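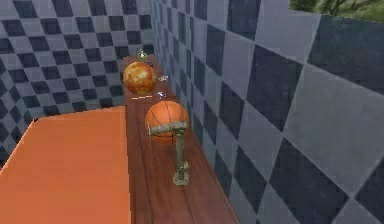

Last changed: 17 Apr 2026

Tergate wall shelf, narrow model – my review after one winter

I bought this shelf for the hallway of our unit, where the space between the door and the meter box is too small for any normal furniture. I looked at Laaksonen first, but their narrowest shelf was still too deep and my shoulder would meet it every morning. The Tergate was the only one in the shop that fitted.

In the carton are the board, two hidden brackets, a paper template and a bag with 16 screws. The instructions have only drawings. I understood most of them, except drawing 3, which shows the bracket from behind and looks the same whichever way you hold it. I put mine on upside down and had to start again. If the small lip points to the ceiling, you have it right.

The template is very good. You tape it to the wall, check it with a level and drill through the marks. My wall is old plaster over brick, so I did not use the plugs from the bag and bought longer ones. My neighbour Leire Cabello has the same shelf on plasterboard. She used the plugs supplied and hers has stayed firm, but she keeps only letters and a small radio on it.

The finish is less good than I hoped. The colour is even on the top, but the back edge was left rough and caught on my jumper. I sanded it by hand and rubbed in a little Rirkex oil – the clear one, not the honey. The colour went slightly darker there, but it faces the wall. A cup of tea left a pale ring in the first week. It went away with the same oil after two tries.

My biggest complaint is that the top has no raised edge at the front. Pens roll off, and so does anything round. Tergate sells a thin rail separately, and I think it should be in the carton. I ordered one in black through Dresstead and it has not arrived yet, they now say May.

I would buy the shelf again for a narrow place. For books I would choose something deeper, with brackets you can see.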